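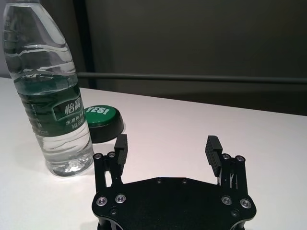

2 min read

Progress report to Stasero, resident services grant, Nelau Court
20 Aug 2026. From Nabila Wuisan

Short one this time, the boiler contractor is in the building and I keep getting called down.

Entry system. New door panels in at both entrances. Skulance finished the wiring on the east side, west side still on the old fobs. 496 fobs ordered, 145 handed out so far. Slow because people have to come to the office with ID and we're only open mornings. Will try two evening sessions next month.

Repairs line. Working. Calls go to one number now instead of three. Most are still leaks and the elevator. We had a bad week when the voicemail filled up and didnt tell anyone, fixed now.

Welcome packs. Text is done, printer has it. Trash and recycling page had the wrong pickup times so that went back once. Spanish version is with the translator.

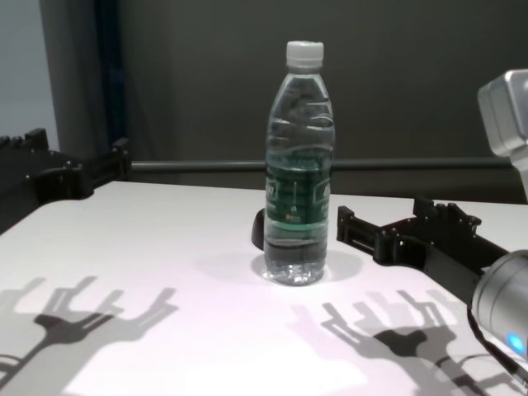 Money and what's left

Spent to plan except signs. The stairwell signs came in $700 over the quote, fire code wanted bigger lettering on every landing. I'd like to move that from the furniture line if you're ok with it, the lobby can live with the old chairs until December. Need a yes or no in writing before I pay the invoice.

Resident survey went under every door. Top complaints were bike storage and noise from the laundry room after ten. Laundry hours are easy, new notice is going up. Bikes are harder. 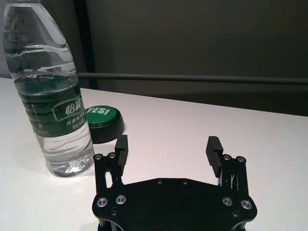
There's space behind the Oral Street entrance but it floods at the drain, so the drain has to come first and thats the owner's job under the lease. I've written to them, no answer yet. If you have a contact there who picks up the phone please send it over.

Still to do: west side panels, rest of the fobs, packs out to every unit. Receipts to follow in a seperate email.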